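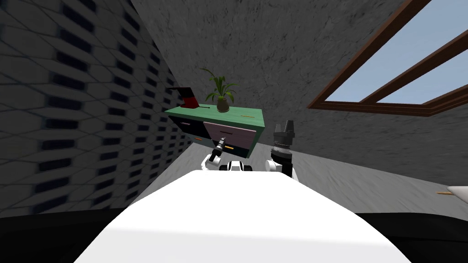
Drawers before anything clever

I've been swapping grippers on the simulated two-armed robot again, and I'm still stuck on drawers. The left arm has the slim gripper from Hollix and goes for the little handles. The right one just waits by the dresser with its fingers open.

The Hollix gets in close nicely, but it's fussy about angle. The Moltero is chunkier and forgave me more. I ran 310 tries with each, all on the same multicoloured dresser, and I'd pick the Moltero for handles this small.

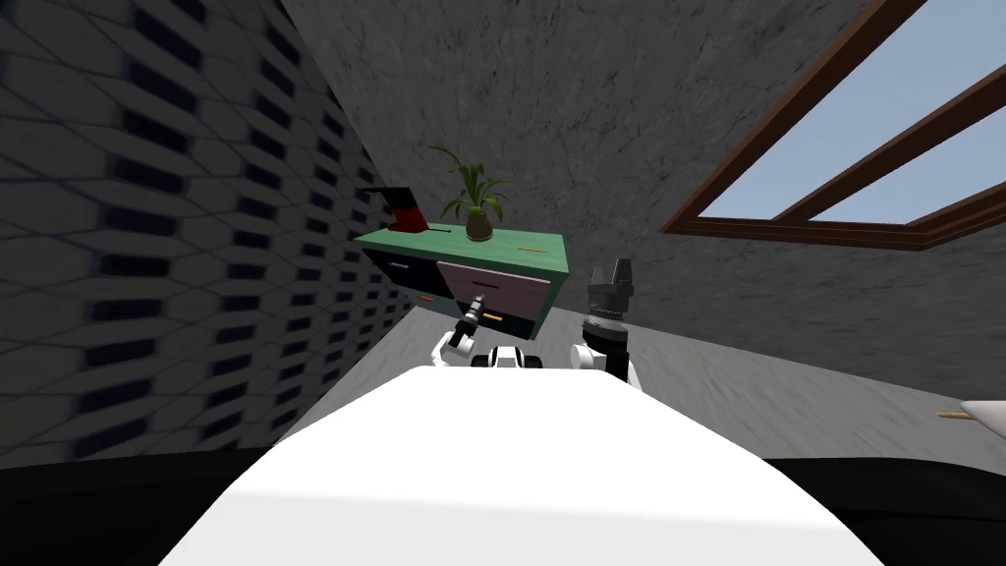
Then the controllers

Nidska is smooth but slow to set up -- I lost most of August to its config files. Lynch was running in an evening, though the wrist wobbles if you push the speed. I've left the head view tilted for both, so every wall leans and I've started tilting my own head at the screen.

Next job is both arms starting wide apart, one either side of the dresser, grippers open, and seeing which controller brings them in more neatly. 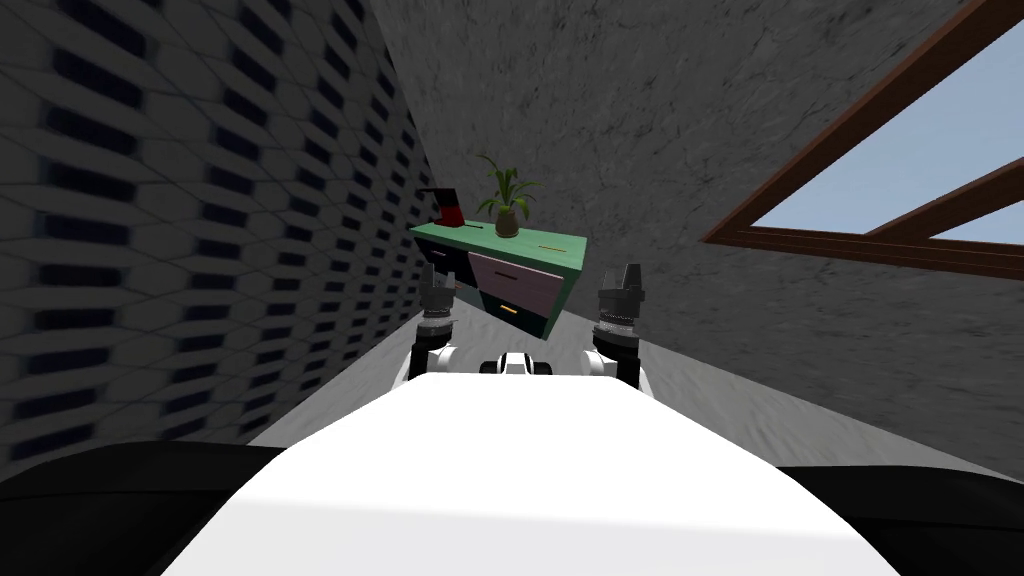
Dapplewing commented that Lynch calms down a lot if you lower the wrist gain first, and asked whether I'd tried the Moltero on both arms. Not yet -- that's next weekend.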